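Home Guides Downloads Planning Support Contact

Olard Handheld Gripper Station — Set-Up Guide
Section 2: Planning and Budgeting Before You Order
Posted 22 October 2018 by the Kerkholm Guides Desk
14 shares 3 comments

Before you fill in an order form, please sit down with this section and a cup of something warm. We know the temptation is to go straight to the grippers, because the grippers are the fun part, but the customers who write to us unhappy in their first month nearly always have a perfectly good pair of grippers and a table that's too small for them. An hour spent here will save you a second order and a second shipping charge.

2.1 Measure the room

1. Pick the spot where the station will live and measure the floor, wall to wall. Write the numbers down in both directions.
2. Mark the table on the floor with masking tape, then mark the rails on either side of it.
3. Stand inside the tape with your arms out, as if you were holding a gripper in each hand, and swing them a little. If you touch a wall or a shelf, move the tape and try again.
4. Find the wall outlets and measure from each one to the table, following the path a cable would really take (along the wall and around the furniture, please, and never straight across the place where people walk).

Note: Carpet is fine. If your room changes from carpet to a hard floor partway across, keep all four table legs on the same surface.

2.2 Choose a table and a work board

The Olard price list has the station with a table and without one. If you already own a solid table, by all means use it and put the money toward something else. The board on top is a separate line on the list, and we do suggest ordering it, as a plain board is so much easier to wipe down and to swap out than a tabletop. Check the size of your table first — a board that hangs over the side will tip the moment somebody leans on it.

5. Decide which tasks you'll be running in the first two months. Table setting, sorting and tidying up are the usual ones to begin with.
6. Lay the items for your largest task out on the floor and measure the space they take up, with room left over for both hands to come and go.
7. Order the board to suit that measurement.

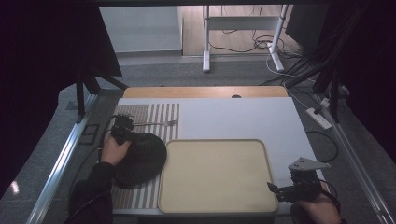

Then there are the everyday things, the placemats and forks and trays, and these have a way of being left out of the budget altogether. They cost very little one at a time, but they get scratched, borrowed and lost, and a new task will want a few things you don't have in the cupboard. Give them a line of their own. You can buy them at any housewares store, and we don't sell them ourselves.

2.3 Work out the budget

Our Kerkholm starter bundle, which has the two grippers, their cables and the mounting plates, is listed at $1,279. The table, board, rails and curtains are extra. Most of the small labs and classrooms we've helped have come in at almost $2,000 for the lot, using a table they already had.

8. Write down the bundle price, then add each extra you ticked in 2.2.
9. Add power strips, cable ties and at least one spare gripper cable. The cable bends every time the hand moves, and it will be the first thing to wear out.
10. Set aside 10 percent of the total for whatever you've forgotten. (We always forget the cable ties.)

Caution: Don't plug one power strip into another to reach a faraway outlet. If your measurement in step 4 was longer than the cord, have an outlet added and put that cost in the budget too.

Note: Curtains can wait if money is tight. They're a help in a room with big windows or a lot going on in the background, and they can be hung later without moving the table.

2.4 Place the order

Orders for the Maldonado rail kit are packed at a different warehouse and will reach you in a separate box, sometimes a good while after the grippers. Please don't start assembly until both have come. If you're replacing an older Dradska station, keep its rails until you've compared the hole spacing with the drawing in Section 3, as you may be able to use them again.

Prices on this page hold until April. Have your room measurements handy when you call, and we'll gladly go over the list with you before anything is charged.

Next: Section 3, Unpacking and Assembly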